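Comparing finger pads on thin handles

Makeup brushes are my favorite test for a hand-held gripper! The handles are slick and round, and a bad pad shows itself fast. Start with one brush on a plain white surface, fingers wide open, and come in from above at a slant.
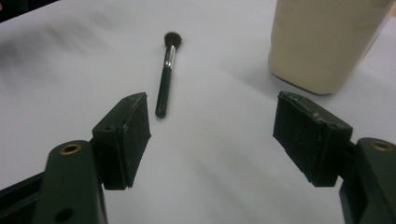 Strobel asked whether a pen wouldn't do just as well. Maybe, but I'd miss the change in width at the ferrule, and that's where pads start to slip.

Do 30 grabs per pad, then lay a different brush sideways and do 30 more.

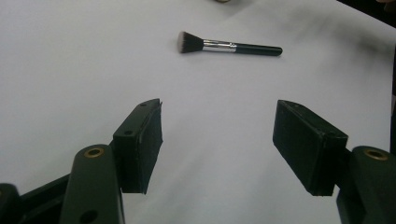 Keep your closing speed the same for both sets, and write down every slip as handle, ferrule or bristles. Swap pads and go again. I love this part, the differences jump right out of the notes!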